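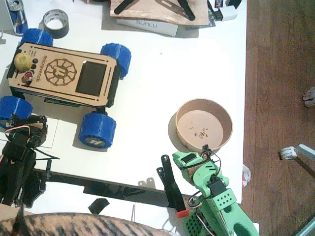
Filed under: Moving & Other Headaches

Blog > Everyday > Moving

August 10, 2020

So we're out of the Osholm apartment. Keys handed in, deposit still a mystery. Eight years of stuff and I swear half of it was cables.

Quick notes before I forget, as a couple of you asked.

Movers — went with Udel in the end. Punero quoted 2,594 and wanted a third up front. Udel came in at 1,344, two guys, one truck. Late by an hour but fast. One lamp broken, my fault, I packed it in a towel and hoped.

Boxes. Get more than you think. Ran out at the kitchen, finished up with grocery bags and a suitcase full of soup cans. Do not recomend the suitcase.

Sold the couch, gave away the bookcase. Over 400 books went to the library sale and I've already wanted two of them back.

New place is smaller, brighter. No dishwasher. The shower takes forever to get warm and the upstairs neighbor has a piano — plays the same eight bars evry night around dinner. Kind of like it so far.

Still need: curtains, a mop, somewhere to put the bikes. Internet is supposed to be on by October, which can't be right, calling them again tomorow.

Comments

mapleandrye: The soup suitcase!! I did that with paint.

tj_north: Was Udel ok with stairs? We're on the fourth floor.

Reply from author: Third floor here, no extra charge. Ask first though.

Contact | © 2020 Śliwiński | Back to top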